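4. Setting Up a Candidate Debate Event

Read Section 3 (Accounts and Roles) before starting. The steps in this section require the Organizer role. A Moderator account can open the event and view it, but cannot save changes to the candidate list or the clock.

Plurnoren treats a debate as a single event with one stage, one clock and one question queue. If your debate is held in two rooms with separate speakers, create two events.

4.1 Create the event

1. From the main menu, select Events, then New, then Candidate Debate.

2. Enter the event title as it should appear on the public page. The title cannot be edited after the event is published.

3. Select the office or district. If the district is missing from the list, select Other and type the name in full. Do not use abbreviations. The public search does not expand them.

4. Set the voting date. Plurnoren closes the public question form automatically when voting opens.

5. Select Save Draft.

Note: A draft is visible to all Organizers in your group. It is not visible to candidates or to the public.

4.2 Add candidates

1. Open the draft and select the Speakers tab.

2. Select Add Speaker. Enter the name exactly as it appears on the ballot, followed by the party or the word Independent.

3. Enter a contact address for the campaign. The invitation is sent to this address when the event is published.

4. Repeat for each candidate. An event accepts up to 16 speakers.

5. Select Draw Order. The system assigns speaking positions at random and records the result in the event log. 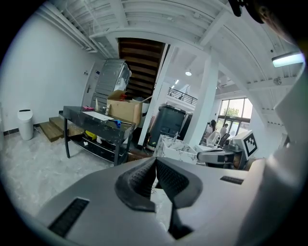 4.3 Set the clock

1. Select the Clock tab.

2. Enter the length of the opening statement, the answer and the rebuttal. The default for an answer is 3 minutes.

3. Set the number of rebuttals allowed per speaker. Enter 0 to turn rebuttals off.

4. Under Warning, choose Light, Tone or both. Light is sent to the stage display only. Tone is sent to the house speakers and will be heard on a recording.

5. Select Test Clock and let one full answer period run to the end. Confirm that the stage display returns to the ready state.

Caution: Changing a time limit while the clock is running resets the current speaker to the full period. Pause the clock first, make the change, then select Resume.

4.4 Set up audience questions

Questions reach the queue in two ways: the public form, and cards typed in by the desk operator. Both kinds are stored in the same list and marked with their source.

1. Select the Questions tab and turn on Accept Questions.

2. Set the maximum length. The recommended limit is 200 characters. Longer questions are cut on the stage display, although the full text stays in the log.

3. Add the topics. Typical entries are housing, roads, schools, policing and property tax. Each question must be assigned to one topic before it can be released.

4. Assign at least one reviewer. In the samples in this guide, the reviewer is Unnur Bisgaard and the moderator is Gadisa Dinsa.

5. Choose a release mode. In Manual mode, the moderator selects each question. In Rotating mode, the system takes the oldest approved question from each topic in turn.

Note: A reviewer can approve, hold or reject a question. A reviewer cannot edit its wording. To correct a spelling error, reject the question and enter it again from the desk.

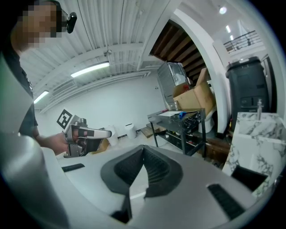 Rejected questions remain in the log with the reviewer's name and the reason selected. Held questions return to the list when the reviewer clears the hold, and keep their original place in the queue.

4.5 Publish

1. Select Check Event. Correct any item marked in red. Items marked in yellow do not block publication.

2. Select Publish and enter your password.

3. Open the public page in a private browser window and confirm the title, the speaker names and the voting date.

Caution: After publication, a speaker can be withdrawn but not deleted. A withdrawn speaker stays on the public page with the word Withdrawn next to the name. The drawn order is not recalculated.

4.6 If the setup cannot be saved

"Draft locked": another Organizer has the event open. Ask that person to close it, or wait for the lock to expire.

"Order not drawn": a speaker was added after step 5 in Section 4.2. Draw the order again. The earlier result stays in the log.

"No reviewer": the assigned account has been disabled. Assign another account in the Questions tab.

For use with the Stekent stage display, continue with Section 5. If no stage display is connected, go to Section 6.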